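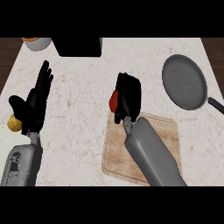
Simulated kitchen task, two arms: tomato held over the cutting board, left hand open and empty.

How to Write Rules for Two-Arm Kitchen Tasks in Simulation

Posted November 29, 2023 — Utstead project guides

This page covers the written rules we use before anyone records a two-arm task in the simulator. It assumes you already have a working scene and can drive both arms. If you are still setting up, read the Amix install page first.

A task without written rules gets done differently by every operator. One person sets the tomato down gently, another lets go of it from well above the board, and both mark the run as a success. When you compare the runs later you can't tell whether the policy is bad or the people disagreed.

Step 1. Write the task as one sentence

Use one verb per arm. "Right hand places the tomato on the cutting board; left hand stays open and clear." If you need a third verb, you probably have two tasks. Split them and give each its own rule sheet.

Name every object the way it is named in the scene file. Don't write "vegetable" when there is an onion on the same counter as the tomato.

Step 2. Set the start state

List which objects may move between runs and which may not. In our counter scenes the board and the frying pan are fixed, and the tomato and onion are placed at random inside a marked zone. The start zone must not overlap the board. Check this with the overlay on, with the zone drawn at its full size.

Both hands start open. A run that begins with a finger touching anything is thrown out, even if the rest of it is clean.

Step 3. Give the idle arm a rule

This is the part most sheets leave out. An arm with no job still takes up room, and operators tend to let it drift. Pick one of these and write it down:

Parked: the arm holds its home pose for the whole run.
Hover: the hand may move but stays open, above the counter, and on its own side.
Assist: the hand may touch one named object, and only to steady it.

We use Hover for most counter work. It keeps the arm ready for the next task without a long move from home.

Step 4. Set the clearances

Keep at least 200 mm between the two hands at all times unless the task is a handover. Keep the forearm 20 mm or more above anything it passes over. Operators watch the fingers and forget the forearm, and a long reach across the board puts a lot of arm over the work area. Turn on the forearm contact log. A touch there fails the run even when the object lands where it should.

Step 5. Define success and failure

Success for the tomato task: the tomato rests fully on the board, the right hand is open and has moved away, and the tomato stays put for 20 frames after release. All three have to be true.

Failure codes should be short and should not overlap. Ours come from the Sveinbjörnsson list, trimmed to the ones we need:

D — object dropped outside the target
C — arm or hand contact with a fixed object
H — hands too close
T — out of time

Code 202 in the Dikamex logger means the recorder lost sync. It says nothing about the task. Delete the run and do it again.

Step 6. Test the sheet on someone new

Hand the sheet to an operator who has not seen the task and stay out of the room. If they have to ask a question, put the answer in the sheet. Then have a second person score the same runs without seeing the first scores. Where the two scorers differ, fix the wording of the rule and score the whole batch again.

Changing a rule later

Never edit a sheet in the middle of a batch. Finish or scrap the batch, raise the version number, and store the old sheet next to the runs it was used for. Sheets written before June have no version line — treat those as version 1 and add the line when you next open them.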